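# Nallbridge planner: common questions

Last updated in August. Covers the planner, the perception service and the command-line tools. For arm firmware, see the Astwood notes.
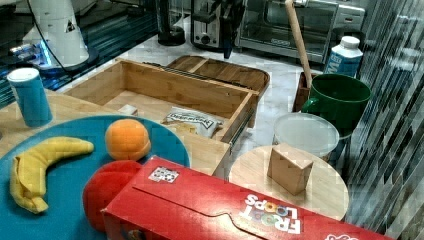 Most of the questions we get come from people setting up Nallbridge for kitchen tasks, so the answers lean that way.

## What does Nallbridge do?

It takes a task file, asks the perception service what is on the worktop, and produces a list of motions for the arm. It doesn't drive the motors. The arm controller does that, and Nallbridge talks to it over the network.

## Do I need a depth camera?

No, but you will get worse grasps without one. With colour only, the planner guesses height from the object library. Flat things such as plates and lids suffer most.

## Perception finds the same box twice. Why?

Usually the box has large print on it and the detector has split it in two. Raise `merge_overlap` in steps of 0.05 until the second detection goes away. If you raise it too far, fruit lying against the box will be merged into it as well.

## How many objects can a scene hold?

The limit is 147. Planning slows down well before that. On our test machine a plan with 14 objects takes around 7 seconds the first time and much less after that, when the collision shapes are cached.

## Can it open drawers?

Yes, if you give it the slide direction and the travel. Put both in the task file under `joints`. The planner won't work them out from the camera. It also needs the inside of the drawer as a separate region, otherwise anything in there is treated as part of the drawer floor.

## The plan is fine in the viewer but the arm stops halfway.

Check the log for error 953. It means the controller refused a waypoint on speed. Lower `joint_speed_scale` to 0.6 and run it again. If it still stops, send us the log and the task file, please, and not a screen recording.

## What about clear or shiny things?

These are still poor. Depth readings drop out on clear plastic and go wrong on polished surfaces. Set `trust_depth: false` for those items and give the size by hand. The Nouri branch has a better filter, but it isn't merged and we don't support it.

## Do I have to calibrate again after moving the camera?

Yes. Run `nall calibrate --quick` for a small nudge and the full version for anything more.

## Where do the object models come from?

From the Dekemton library, which is installed with the main package. You can add your own with `nall model add`. Meshes must be closed and in metres. Files in millimetres will load without a warning and give you a very large mug.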